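Home Classes Visit Contact

Search this site Go

Zadcombe Repair Evenings: your questions

What can I bring?
Nearly anything you can carry! Lamps, toasters, radios, jackets with broken zips, a wobbly chair (we love chairs). Please leave microwaves at home.

Do I need to book?
No, just turn up at the Plorbridge hall. We have 12 repair places, and there's tea while you wait.

What about old cables and chargers?
Yes please, even if they're in a knot. Lok-yiu Lui tests them and good ones go back into use, which makes us very happy.
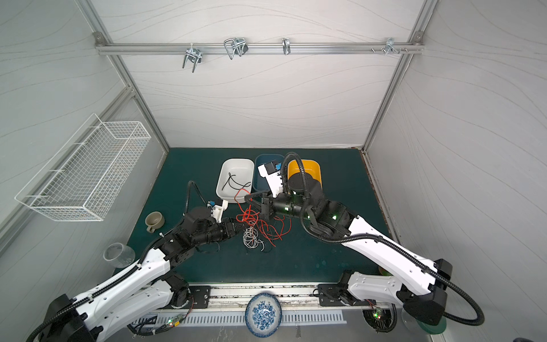 How much does it cost?
Repairs are free. New parts are charged at cost, and a basic plug fuse is 10p.

Can I learn to do it myself?
Oh, do! Sit beside your fixer and have a go. Chia-hao Poon has taught sewing to people who'd never threaded a needle, and some of them now help on the mending table. 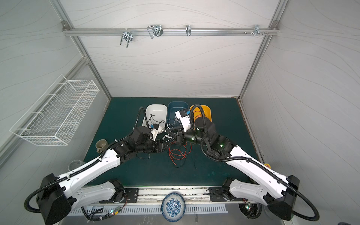
White basin, blue basin.

What if it can't be fixed?
It does happen, and you'll still go home knowing what went wrong. Last year we looked at 407 items and only 88 beat us!
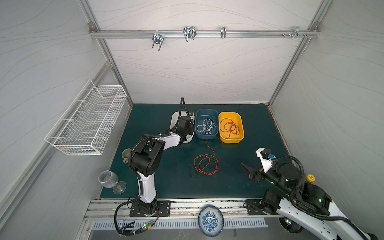 Can children come?
Of course, with a grown-up. They ask the best questions.

Related
Mending a torn lining
The Kulico tool library
Getting to Plorbridge hall
Dates for April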